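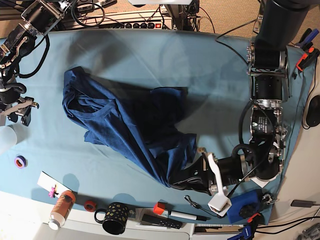

Fold in thirds and stop fussing, was the comment Žofie Koubek left under my last post on T-shirts, and it deserves a longer answer than the reply box allows. Her point was that a shirt goes on, gets wrinkled by the car seat within 20 minutes, and that any fold finer than "fits in the drawer" is wasted labor. For undershirts I agree with her. For dark cotton jersey I don't, and the problem starts before the first fold.

Jersey is a knit. It stretches more across the body than along it, and it curls toward the outside at any raw edge. When a shirt comes out of the dryer it has usually been turned around its own length several times, so what lands on the table is closer to a rope than a sheet. Most folding instructions skip this and begin with "lay the shirt flat." Laying it flat is most of the work. Last Sunday I timed a batch of 11 shirts, and untwisting and squaring took longer than all the folds together.

The method I use now has two parts.

First, find the collar. It is the only part of a T-shirt that holds a recognizable shape when the rest is crumpled, because the ribbing is stiffer than the body and there is usually tape across the back neck. Working from the hem is slower. A hem in a heap looks like any other edge, and half the time it is a sleeve.

Second, pull along the length before you pull across it. Take the collar end in one hand and the far end in the other and draw them apart until the twist starts to come out. Only then go for the shoulders. If you open the shirt sideways while it is still twisted, the side seams end up on the front and back panels, and every fold after that is off by the same amount.

The surface matters more than I expected. I had been using the bare dining table, which has a slick finish, and the shirt slid every time I smoothed a sleeve. I tried a Beltero ironing blanket next. It gripped too well - the lower layer stayed put while the upper one moved, and I was pressing wrinkles in. A plain woven cotton cloth does better than either. Keep the cloth pale if the clothes are dark. Navy on a dark table is hard to read in evening light, and you miss a sleeve that has folded under.

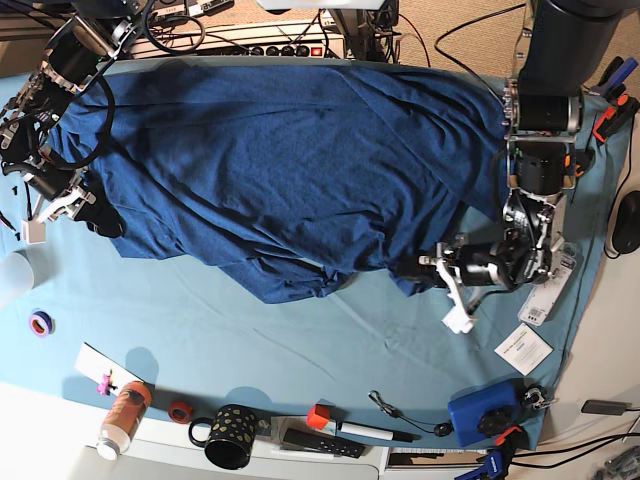

Table space is the other constraint. An adult medium needs a clear area a little wider than the shirt with both sleeves out, and people tend to measure for the finished fold instead. The shirt takes up its full length before it takes up its full width, so a bunched one laid on the diagonal can look as though it fits when it doesn't. With a mug, a bottle on its side, a remote and a couple of small rolls of tape sharing the cloth, the near side is already spoken for, and the sleeve that should open in that direction has nowhere to go. Clear that side first. I keep a shallow Hudec tray on the chair next to me and everything loose goes into it before the basket is tipped out. Pens and markers go in too, capped or otherwise.

Once the shirt is flat, the folding itself is short. Face down, sleeves straight out. Bring one side in to the middle of the shoulder, turn the sleeve back on itself so it lies parallel to the side seam, repeat on the other side. Then hem to collar in half, and in half again if the drawer is shallow. Žofie's thirds work equally well at this last step. Mine is a Cetari dresser with an inside depth that suits halves, and I have no stronger argument than that.

Two notes on the fabric. Smooth with the flat of the hand from the center outward, and don't drag with the fingertips, which stretches the knit locally and leaves a ripple. And take dark shirts out of the dryer slightly early if you can stand to hang them for a bit. Mine are set to 42 minutes on the low cycle, down from an hour, and they come out with fewer hard creases across the chest. The sleeves are no different.

I have not solved long sleeves. The same order of work applies, collar first and length before width, but the cuffs catch on each other and the diagonal pull tightens the knot as often as it loosens it. A reader in Cunbridge wrote in to suggest buttoning or pinning the cuffs together before washing. I have a load going in tonight with half of them pinned and half not, and the pins are the plastic kind, so at least there is no rust to worry about.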